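**The great key sort**
*December 30, 2020*

That flat bit between Christmas and January. Too full for another walk, too early to make promises. Good time to do the keys.

Everyone has the drawer. Ours had a biscuit tin in it, and in the tin was every key from three house moves, a bike lock long gone, two padlocks and somthing that might open a piano. I asked readers of the Warkmont newsletter how theirs were getting on. 236 replies. Most of you are in the same mess, a few of you are worse.

So – one afternoon, one table, a tray. Tip the lot out on something pale so the small rings don't vanish. Try each key in each door in the house, which takes longer than you'd think, mostly because of the shed. Anything that opens nothing goes in an envelope with the year on it. Don't bin it yet.

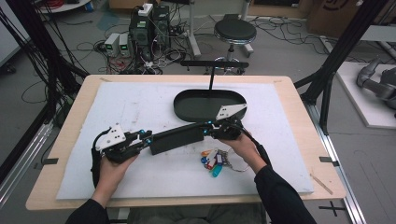

Colour is the trick, and it's cheap. A key locksmith-fresh and shiny looks like every other key at ten at night in the rain. Caps sort that out. The bunch on the white board has orange, red, white, blue, purple and yellow, with a teal one hanging at the bottom, and even across a room you can tell them apart. Hollis, the hardware place on the corner, does a bag of 40 caps and I've used maybe half. Pick a rule and stick to it: red for front, blue for back, yellow for anyone else's house. Write the rule down somewhere that isn't on the keys.

Rings next. Big ones for the bunch, small ones for the sub-bunches – car, work, the lot you only want in summer. Split rings wreck your nails, use a butter knife to open them. Thin chain is fine for a spare but tangles the moment it's near anything else.

Then the tray. It wants to live where you drop your coat, not where it looks nice. Shallow, dark, with a rim so things stay put. Hegyi make a good plain one, Jivelska do a deeper one that ends up full of reciepts.

Same goes for the small flat stuff that turns up under the keys. Old stickers, tickets, loyalty cards. Give it 5 minutes, keep what's bright enough to make you smile, recycle the rest.
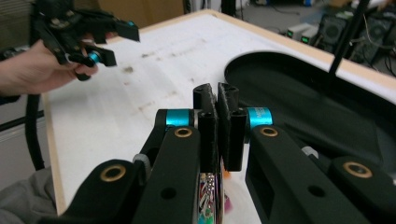
*Small, thin and colourful: a strip of purple, pink and green over the white tabletop.*

One last job. Spares. One set with a neighbour, one set well away from the house, and a note of who's got what. Check it again next January.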